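**Chamado: rato sem fios a saltar na mesa grande**
Aberto por: Rin Shimada

Olá outra vez! Desde setembro que o cursor me foge para o canto, sobretudo de manhã (à tarde acalma, vá-se lá saber). É o rato branco e verde-menta, o dos furinhos atrás, na mesa cinzenta.

- Troquei a pilha: igual.
- Mudei o recetor para a porta da frente: melhorou quase 60 minutos e voltou ao mesmo.
- Soprei o sensor e passei um cotonete. Saiu um pelo!
- Baixei a sensibilidade para 1,000 no painel do Uteo. Agora salta menos, mas ainda salta.

O Takumi Nomura emprestou-me um tapete e com ele fiz 13 minutos seguidos sem um único salto. Deixo o chamado aberto até sexta.
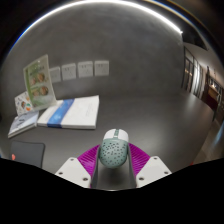
Posso usar um livro a fazer de tapete enquanto não chega um?

Serve, desde que a capa seja baça; as brilhantes costumam confundir o sensor.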